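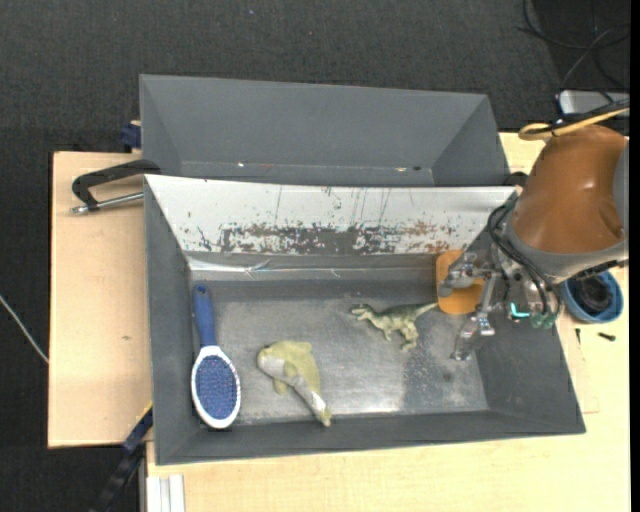 Ticket: grasp planner rejects all candidates near the right wall of the front bin
Component: Listeo planner, collision check
Reported by: Malte Böttcher
Assigned to: Bernd Hinrichs
Status: solved, one point open

Malte Böttcher wrote:

After the update of Listeo in December I have a problem with objects which stand near the right wall of the front bin. The perception finds the object and the mask is good. The planner then makes its list of grasps, and every one is rejected with the message "finger link in collision, static world". For objects in the middle and on the left side it works as before. I tried with the brush, the soft toy and the dinosaur, and all three fail when I put them on the right side and are fine when I put them back.

What I already tried:
- restart of the planner and of the arm driver
- new hand-eye calibration (the result is nearly the same as the old one)
- collision margin set to zero. Some grasps pass then, but I do not want to work like this.

Bernd Hinrichs wrote:

Thank you for the clear report. Could you please send me the scene file and the log of one failed attempt? Please also switch on "show static world" in the viewer and look if the bin walls in the model lie on the bin walls in the point cloud.

Malte Böttcher wrote:

Both files are attached. In the viewer the left wall fits very well. The right wall of the model stands too far inside, and at the bottom it is nearly correct. So the error grows towards the top.

Bernd Hinrichs wrote:

Then I think I know it. Your scene file still describes the bin as a simple box with straight walls, 800 mm long and 700 mm wide. The real bin has walls which slope outward. The old version made the box from the rim, the new version makes it from the floor. On the left you do not see the error because Wolfram Görtz once moved that wall by hand, there is a comment from him in the file.

Please replace the box with the type "tapered_bin" and give the rim size and the floor size separately. Remove the manual offset of the left wall as well, otherwise it will be counted twice.

Malte Böttcher wrote:

I measured the bin again and changed the file. The walls fit now on all sides. With the margin back at the normal value, the planner accepts grasps on the right side again. I made 2 runs with each object, and there was no rejection with the wall.

I have one more question. When an object stands in the back right part, the path to the pre-grasp pose is sometimes very long, and the arm turns the wrist almost a full turn. I worry for the cables. Is this the same cause?

Bernd Hinrichs wrote:

No, this is another thing. The planner takes the first solution of the inverse kinematics and does not compare it with the present joint position. You can set "prefer_near_solution" to true – it is off by default. Please limit the last joint in the robot file too, then a full turn is not possible any more. Hartmut Kleinschmidt has tested these limits on the other cell and can send you his values.

Malte Böttcher wrote:

I set the option and the wrist moves much less. The joint limit I will add when I have the values from Hartmut. From my side the ticket can be closed after this.

Bernd Hinrichs wrote:

I leave it open until then. I also added a warning to the loader when a scene file uses the old box type for a bin.

Related tickets
Listeo: static world not reloaded after change of scene file
Depth image has holes on shiny bin floor
Gripper driver reports "closed" too early
Otska viewer: point cloud turned after import

Contact support | © Pindum | Back to top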